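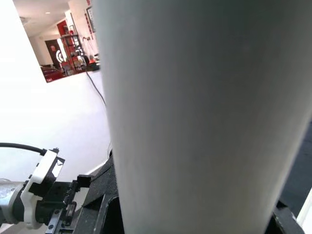
A robot's two black gripper fingers holding a big, pale cylinder.

Robots at Work: What Happens When a Robot Joins the Team?

If you ask most kids to draw a robot, they'll draw a head, two eyes and maybe some flashing lights on its tummy. Lots of working robots have none of those things! Many are just an arm with a gripper on the end, and a gripper is a bit like your thumb and pointer finger. Try it now. Pinch a cup with your thumb and one finger and lift it up slowly. You've just done a robot's favourite job.

Picking things up feels easy to you (you've been practising since you were a baby, after all), but it's quite tricky for a machine. Squeeze too hard and the thing might get squashed. Squeeze too softly and down it goes, all over the floor. A smooth, round shape is harder again, as it can roll or slip if the fingers aren't in a good spot.

How does a robot know where to grab?

Some robots have a little camera near the gripper, so they get a very close look at whatever they're holding. Imagine having an eye on your wrist! A computer looks at what the camera sees and works out where the fingers should go. Motors do the moving, a bit like your muscles, and cables carry power and messages, a bit like your nerves.

A visit to Bedima

Bedima is a packing business in Sandport. People there put all sorts of goods into boxes and send them off to shops, sometimes 1,000 boxes between breakfast and home time. For years every single item was lifted by hand. Then, one August, the first robot arm arrived, and the workers called it Plamham, after the street where the old packing shed used to be.

Ayuba Opoku has worked at Bedima for 18 years, and he remembers being a little worried.

"I wondered if there would still be a job for me," he says. "And my shoulders were sore every night, so I was a bit hopeful too. I suppose I was both."

Ayuba still works there, but his day has changed. He used to lift and turn and lift and turn. Now he looks after the robots, teaches them to hold new shapes, and sorts things out when they get muddled. He had to go back to class to learn how, and he says the homework was harder than he expected.

Is it always good news?

Not for everybody, and it's fair to talk about that. When a machine takes over a task, fewer people may be needed to do it. Some of Ayuba's workmates moved to other parts of the business, and a few decided to find different jobs. One of them missed the chatting, because the packing line used to be a very noisy, friendly place. It's a good idea for bosses to talk with their workers before a robot comes, and to give them time to learn new skills.

Words to know

Automation: using machines to do a task that people used to do.
Gripper: the part of a robot that holds things.
Motor: a machine part that makes other parts move.

Try it at home

Put on a pair of thick mittens and try to pick up an empty plastic cup, then a pencil, then a grape. Which was hardest? Ask a grown-up about their job too, and find out which bits they'd hand over to a robot and which bits they'd want to keep.

Page updated 2021-02-14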